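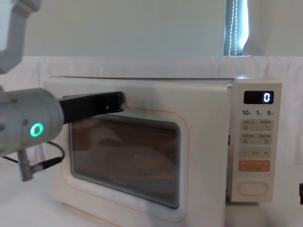
Call for Participants: Review of a Door-Opening Fault

Posted 27 August 2025
By the Porosach test desk

Porosach is looking for 12 people to take part in a fault review of the Mastamine kitchen arm. The arm opens and closes household appliances, including countertop microwaves with a push-button door release. During endurance testing it failed to stop on contact. The gripper closed on the top edge of a microwave door, the force limit did not trip, and the arm kept pulling after the hinge had reached its end. The hinge broke. No one was hurt. Powered runs near people were suspended the same day.

The log covers 192 door cycles. The fault appears in the last 77 of them, first as a late stop and then as no stop at all. The status light stayed green throughout, so an operator had no warning. We have traced part of the problem to the wrist force sensor, which drifts after long use. We do not yet know why the Sang controller accepted the drifted values as normal.

What participants will do

Sessions last 70 minutes and are held at our Clornum site. You will watch the arm work on a microwave from behind a fixed screen, with a stop button in your hand, and press it when you think the motion has become unsafe. Some runs will repeat the fault at reduced speed. Afterward you will fill out a short form on what you noticed and when. You will not touch the arm or enter the marked floor area.

Who can apply

Adults with normal or corrected vision and full use of at least one hand. Half of the places are held for people with no robot experience. Current operators of the Mastamine arm may not apply.

Pay and dates

Participants receive a flat fee per session and travel costs within the Clornum area. Sessions run until December. To apply, write to the test desk with "door fault" in the subject line, and state your experience with powered machinery, if any.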